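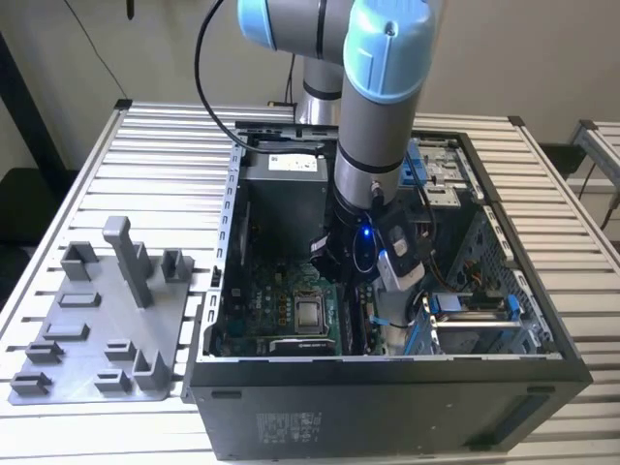 Vol. 7, No. 2, page 2

The Woman Who Grades Silence

The course is listed in the Wavstead College catalog as Listening in Professional Settings, and for its first few years it was mostly taken by people who had been closed out of Public Speaking. The instructor doesn't mind. She says she got a lot of talkers that way.

"They come in on the first day looking like they've been assigned to the wrong bus," she says. "They wanted to learn how to give a toast. I tell them they'll be spending the semester hearing other people's toasts and writing down what was in them."

We are in her office on the second floor of De Luca Hall, which she shares with a radiator that has strong opinions. She asked that her name be left out of this piece. Her reasoning is that students look up their instructors before the first class, and she would like them to arrive without notes.

The central assignment hasn't changed since she took over the course. Students pair up. One of them talks for seven minutes on any subject, and the other listens, with no pen and no phone. The listener then goes away for two days and comes back with a 1000-word account of what was said. The speaker reads it and marks whatever is wrong.

"The speaker always finds something," she says. "The first time around, the speaker finds a great deal. I've had listeners leave out a whole brother."

I ask whether that is a failure of listening or of memory.

"Students ask me that too, usually right after they've gotten the paper back."

Her view is that the two are harder to pull apart than people would like. Most of what gets lost, she says, was never taken in to begin with. The listener heard the first minute, decided what kind of story it was, and spent the other six waiting for that story to be over. When the account comes back, it has the shape the listener expected and a few details from the speaker stuck on for decoration.

"A young man last year talked about quitting the swim team. His partner wrote a very moving page about how much he missed swimming. He didn't miss it at all. He was talking about how well he'd been sleeping."

The partner got a C and, she says, took it well. He is now in sales. 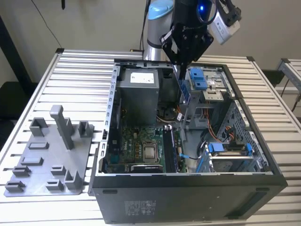 She came to the subject sideways. Before teaching she spent years taking minutes for a water district in Ploltomdale, where the meetings ran long and the board members liked to correct what they had said in March once they saw it written down. She learned to write what a person said in the order they said it, and to keep her face still while she was doing it. She puts both skills on the syllabus, the second under "nonverbal feedback."

That unit is the one students complain about. The textbooks, she says, are full of advice on nodding. There is a workbook from Flusoson Press, which the department bought in bulk before her time, with a whole chapter on leaning forward. She has kept the copies because they are the right height for her monitor.

"You can nod through an entire conversation and not catch a word of it. I did it through most of my engagement. So we have a week where nodding isn't allowed. No nodding, no 'mm-hm,' no 'totally.' They hate it. They look like they're having their passport photos taken."

And what does a week of that teach anyone?

"The speakers get nervous on Monday. By the end of the week they've stopped performing for the nod and they start saying more. The listeners find out how much of their effort was going into looking interested. Some of them never get that effort pointed anywhere else – I don't want to oversell this. A few people leave my class exactly as bad at it as when they came in, but with better vocabulary."

She is cheerfully unsure about grading. For some years there was a rubric, with boxes for accuracy, completeness and tone, and the students learned to write for the boxes. Now the speaker's corrections count for half the grade and her own reading of the account counts for the other half. There is an appeals process. A student who thinks the speaker has changed the story may ask for the speaker to tell it again, with the instructor present. This has happened more often than she would like, and the student has been right more often than she expected.

"People do change their stories. They read what they said and they want to have said something better. I had a board member like that."

The department has asked her to put together an online version. She has agreed to think about it, and she has been thinking about it through two department chairs. Her trouble is with the pause button. A recorded speaker can be stopped and played back until the listener has every word, and she suspects the resulting accounts would be excellent and would show her nothing. Live video might do. She tried it for one term and found that the students had become very skilled at gazing just below the camera while reading something else.

Enrollment is up in any case. The section that used to collect the overflow now has an overflow of its own, some of whom are sent down the hall to Public Speaking. She hears that they don't interrupt.

Before I left, she offered to check my account of our conversation. I sent it to her. It came back with eleven corrections and a note in the margin, beside the part on the water district, that said: "You nodded all the way through this."

Registration for the spring section, COMM 659, closes Thu 18 December. Students need the approval of an advisor and should bring a partner if they have one.
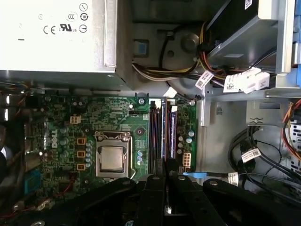 A Dell motherboard with its processor in the socket; power supply at upper left.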